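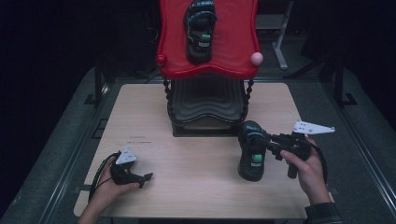
Black shoe with teal lining trim, on the red-topped stand.

Jellerlow Building Residents' Association
Minutes of the February meeting, started 7:10 p.m. (called for 6:30)

Present: Ehsan Shojaei (chair), Ghazal Golestani, Kyrylo Dmytriv, Roya Babaei (minutes). Golshifteh Hassanpour joined by phone from her car and could be heard most of the time.

1. Last minutes. Approved after Kyrylo asked that "shouted" be changed to "remarked." Changed.

2. Laundry room. Dryer 2 still eats quarters. Hudeseck came, looked at it, billed us $230 and left a sticker on the door with their phone number. Ghazal will call the number. Ehsan asked if we could get the quarters back. There was a pause.

3. Shoes in the hallway. This took up most of the evening. The third floor says the second floor leaves boots on the landing. The second floor, represented by Kyrylo, says the landing is wide and the boots are small. Golshifteh said she had tripped on one pair twice, then went into a tunnel. Ghazal read out the house rule, which says hallways must be "kept reasonably clear" and was written by someone who had plainly never met us. Motion to strike "reasonably." Three in favor, Kyrylo against. Golshifteh came back on the line and wanted to know what we had voted on. 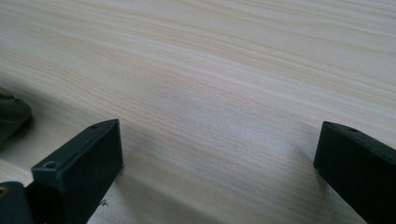
Ehsan then proposed one shared rack per floor, paid for out of the fund. The fund stands at $431 before Hudeseck is paid, so the racks will be modest. Roya to get prices from Shahbazi and from the hardware place on Mamer Street. Kyrylo said he would accept a rack if it was not brown. Noted.

4. Front door buzzer. Works for every apartment except Ehsan's. No action proposed. Ehsan proposed action. Put off to next time.

5. Any other business. Someone is feeding the pigeons again. All present said it was someone else.

Ghazal asked if meetings could begin on time. Agreed by everyone, including the two who came in at 7:05.

Closed 8:50 p.m. Roya has the key to the meeting room and would like to stop having it.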